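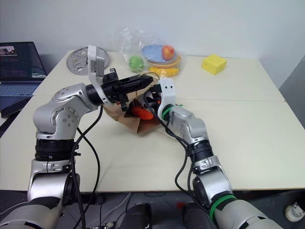
Braune Papiertüte, zwei Arme, weißer Tisch.

25. April 2023
Werkstattbuch, Arbeitsgruppe Kapitalmarktdaten

Weiter mit den Aktienrückkäufen. Ziel bleibt eine saubere Tabelle, in der für jeden Emittenten pro Woche steht, wie viele Stücke zurückgekauft wurden, zu welchem Durchschnittskurs und wie viel vom genehmigten Volumen noch übrig ist. Stand gestern: 13 Emittenten eingelesen, davon laufen neun ohne Handarbeit durch. Bei den übrigen vier hakt es an unterschiedlichen Stellen.

Zuerst Weslow. Die Wochenmeldungen kommen als PDF mit einer Tabelle pro Handelstag, und die Summenzeile steht mal unter der Tabelle, mal auf der Folgeseite. Der Parser hat die Summenzeile auf der Folgeseite als eigenen Handelstag gelesen. Dadurch war das kumulierte Volumen viel zu hoch und das Programm rechnerisch schon im Oktober ausgeschöpft, obwohl Weslow danach noch weiter gemeldet hat. Neue Regel: Zeilen ohne gültiges Datum in der ersten Spalte werden verworfen und die Summe selbst gebildet. Danach Abgleich mit der gemeldeten Summe. Stimmt jetzt für alle Wochen bis auf eine. In der hat Weslow nachträglich korrigiert, die Korrekturmeldung liegt unter einem anderen Titel ab. Von Hand nachgetragen, Vermerk in der Spalte Quelle.

Stallel meldet zwei Programme parallel, eines zur Einziehung und eines für das Mitarbeiterprogramm. Im Fließtext wird unterschieden, in der Tabelle nicht. Für die Frage, wie stark die Zahl der ausstehenden Aktien sinkt, ist das ein Problem, weil die Stücke für die Mitarbeiter später wieder ausgegeben werden. Ich habe eine Spalte Zweck eingeführt mit den Werten Einziehung, Mitarbeiter, offen. Bei Stallel steht vorerst überall offen. Die Aufteilung müsste sich aus dem Anhang des Geschäftsberichts rekonstruieren lassen, aber nur aufs Jahr und nicht auf die Woche.

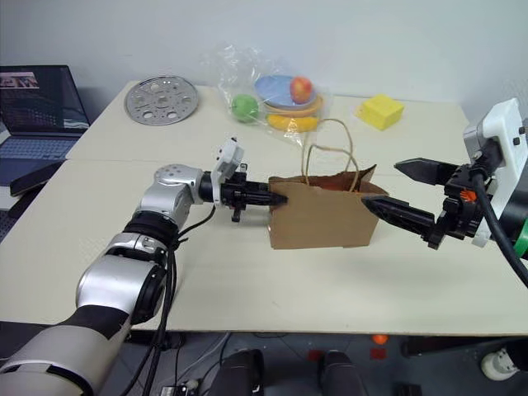
Vorschlag dazu: die Jahreswerte anteilig auf die Wochen verteilen und die Spalte als geschätzt kennzeichnen. Gefällt mir nicht besonders, ist aber besser als eine leere Spalte. Wer eine andere Idee hat, bitte hier eintragen, bevor die Schätzung in die Auswertung geht.

McPhee: Währungsfrage. Gekauft wird an zwei Börsenplätzen, gemeldet wird der Durchschnittskurs je Platz in der jeweiligen Handelswährung. Das genehmigte Volumen lautet nur auf Euro. Bisher haben wir mit dem Monatsdurchschnitt umgerechnet. Mit dem Tageskurs kommt beim verbleibenden Volumen eine Abweichung heraus, die bei ruhigen Kursen nicht auffällt, in bewegten Wochen aber schon. Auf Tageskurs umgestellt. Die alten Werte liegen noch im Archivordner, bitte nicht mehr verwenden. Die Grafik im letzten Zwischenbericht beruht noch auf den Monatskursen und muss neu gezeichnet werden.

Offen bei McPhee: Handelstag oder Abwicklungstag? In der Meldung steht nur „Datum“. Dem Vergleich mit den Börsenumsätzen nach ist es der Handelstag, denn an einem Tag, an dem einer der beiden Plätze geschlossen hatte, fehlt genau dort die Zeile. Ich behandle es so und lasse eine Notiz in der Dokumentation.

Flultus ist der schwierigste Fall. Das Programm wurde ausgesetzt und später unter neuer Ermächtigung wieder aufgenommen. Der Parser sieht nur eine Lücke. Wenn man die Reihe durchlaufen lässt, zählt der Bestand aus dem alten Programm gegen das neue Volumen, und die Ausschöpfung ist falsch. Jetzt hat jedes Programm eine eigene Kennung, der Zähler beginnt mit der neuen Ermächtigung wieder bei null. Das musste auch im Schema geändert werden, die Spalte programm_id ist ab sofort Pflicht. Ältere Skripte, die nur nach Emittent gruppieren, liefern für Flultus und Stallel falsche Summen.

Erster Blick auf die Kurse, nur zur Plausibilität. Fenster: 60 Handelstage nach der Ankündigung, Überrendite gegen den Branchenindex. Bei 6 Emittenten liegt sie über null, beim Rest darunter oder so nah an null, dass man nichts daraus lesen kann. Ich würde damit noch nichts machen. Die Ankündigungen fallen bei mehreren Firmen auf denselben Tag wie die Quartalszahlen, und das lässt sich mit so wenigen Fällen nicht trennen. Eine Variante wäre, nur Ankündigungen ohne gleichzeitige Zahlen zu nehmen, dann bleibt aber kaum etwas übrig.

Interessanter scheint mir das Verhältnis von Rückkaufmenge zum Tagesumsatz. Bei Weslow ist es sehr gleichmäßig, offenbar kauft die beauftragte Bank nach festem Anteil. Bei Flultus schwankt es stark, mit mehr Käufen an schwachen Tagen. Ob das über die ganze Laufzeit so ist, habe ich noch nicht geprüft.

Noch zu tun:
- Grafik Zwischenbericht mit Tageskursen neu
- Stallel, Anhang Geschäftsbericht durchsehen, Jahreswerte je Zweck eintragen
- Skripte auf programm_id umstellen
- Test für die Summenzeile schreiben, mit der Weslow-Meldung als Vorlage
- Abgleich ausstehende Aktien mit den Stimmrechtsmitteilungen, erst mal nur McPhee

Die Rohmeldungen liegen unverändert im Ordner eingang. Dort nichts überschreiben, auch keine Korrekturen.

Kommentare

Gast
Zu Stallel: Im Halbjahresbericht gibt es eine Tabelle zu den eigenen Aktien mit Zu- und Abgängen. Damit kommt man wenigstens auf Halbjahre.

Gast
Bei der Überrendite bitte dazuschreiben, ob mit oder ohne Dividende gerechnet wurde. Der Branchenindex ist ein Performanceindex.

Werkstattbuch
Ohne. Muss also noch einmal gerechnet werden, kommt auf die Liste. Halbjahresbericht sehe ich mir an.

Gast
Mein Skript für die Ausschöpfungsquote gruppiert noch nach Emittent. Stelle ich um.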